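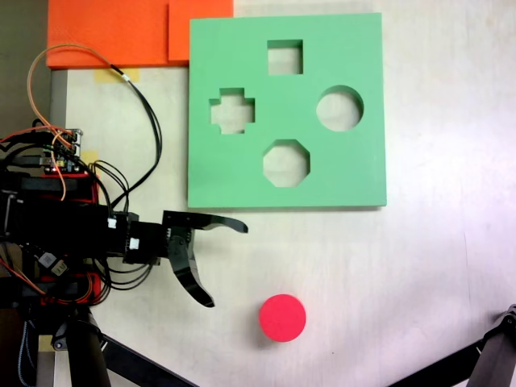 Precious Ambrosio wanted to know whether foam would hold up for a shape board, or whether she should pay for a wooden one. She has cut one test hole so far, a circle, and her nephew's blocks either jam in it or rattle. How much gap should she leave?

Eduardo Calimlim
Foam is fine if it's the dense sort. I buy mine from Closthorpe in sheets and cut with a fresh blade, several light passes. Draw round the block, then cut just outside the line — a gap of up to 2 mm all round is plenty. Circles are the hardest, so do the square first for practice. A cross has a lot of inside corners and tears easily.

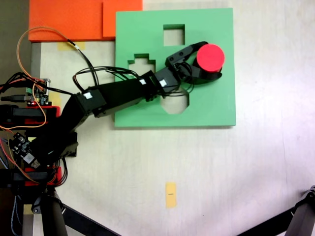
Tape the sheet down while you cut and turn the whole thing as you go round a curve. If the hole comes out too tight, wrap sandpaper round a bit of dowel and work at the inner wall slowly. Too loose and you'll have to start again.

Trorkmont
Just buy one.

Panganiban
Agree with Eduardo about the blade. I'd leave an octagon until last. It needs to be clearly different in size from the circle, or the round block will drop through both. Mine did, and I had to recut the board on Wednesday.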